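Home Products Manuals Spares Contact

Genden 5 portable massage table. Section 4: Cleaning and changing the face cradle cover

Read section 3 first if the table is new. Legs must be locked before you lean on anything.

4.1 Before you start

Table open, all four legs down, cables tight under the bed. Face cradle in its two holes and the clamp closed. If the clamp lever flops about, go to 4.5, don't clean it yet.

You need:
- multi-use surface wipes, alcohol free
- one clean towel, folded
- a spare cradle cover
- small dish or tray so the bits don't roll off

Keep the wipes shut between uses. A packet left open overnight dries out and then people reach for the bathroom spray. CAUTION: no bathroom spray, no bleach, no acetone. The vinyl goes hard and cracks along the seam. Warranty does not cover cracked seams. 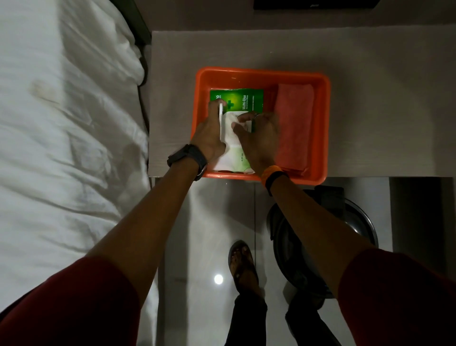
Fig. 7. Wipes and folded towel in the tray.

4.2 Wiping down the bed

1. Pull off the sheet and any bolster. Sheet goes in the wash at 90 if it's plain cotton, check the label.
2. Start at the head end. One wipe for the head, a fresh one for the middle, a fresh one for the foot.
3. Do the side rails too. Oil runs down there and nobody looks.
4. Leave the surface damp for as long as the wipe packet says. Don't dry it early.
5. Dry with the towel. Press, don't scrub.
6. Check the seam by the handle. Any white line in the vinyl, stop and write it in the log.

NOTE: Massage oil left over a weekend turns sticky. Use a cloth with warm water and one drop of dish soap, then start again from step 2.

4.3 Face cradle cover

1. Open the clamp. Hold the cradle with your other hand or it drops.
2. Lift the pad off the hook and loop strip. Pull from the outside edge, slowly.
3. Cover off. Wash it inside out.
4. Wipe the pad, both sides. Wipe the plastic frame under it.
5. Let the pad dry flat. Not on a radiator.
6. New cover on, opening at the chin. Elastic all the way round, no folds where the forehead goes.
7. Pad back on the strip, press along the whole lenght.
8. Cradle in, clamp closed. Push down on it with your palm. Should not move.

CAUTION: Fingers out of the clamp when closing it.

4.4 Height after cleaning

If you folded the table to clean underneath, the legs may have slipped a hole. Lowest setting is 47 cm, highest 88. Same hole on all four legs. Measure one if you can't read the numbers, they wear off.

1. Table on its side, on a mat.
2. Unscrew the knob, slide the leg, knob back through both holes.
3. Tighten by hand only. Pliers strip the thread.
4. Stand it up and rock it from the foot end.

Still rocks? Try another bit of floor before you touch the knobs again. Tiled floors are bad for this.

4.5 Loose clamp lever

Hex key is in the pocket of the carry bag, the Storno bag and the older Polák one both have the pocket on the inside flap. Quarter turn clockwise, test, another quarter turn if needed. If you've done nearly two full turns and it still flops, the cam is worn. Order a new cam, part list is in section 7. Don't use the cradle untill it's fitted. The bed is fine to use without it.

4.6 Log

Write date, initials, what you found. "OK" is enough if it was OK. Cable check is every January, whoever does it signs on the back page. At the Vumdale rooms the log hangs on the inside of the cupboard door, put it back there please. Questions about spares to Vilém Štěpánek, about the log to Norbert Halás.

4.7 Putting away

1. Cradle off first. Always.
2. Bed completely dry, also in the hinge.
3. Fold, both latches shut.
4. Bag upright, handle side up. Nothing heavy leaning on it.

NOTE: Cold car overnight, let the table warm up before opening it. Cold vinyl creases.

Continue to section 5, Armrests and side extensions.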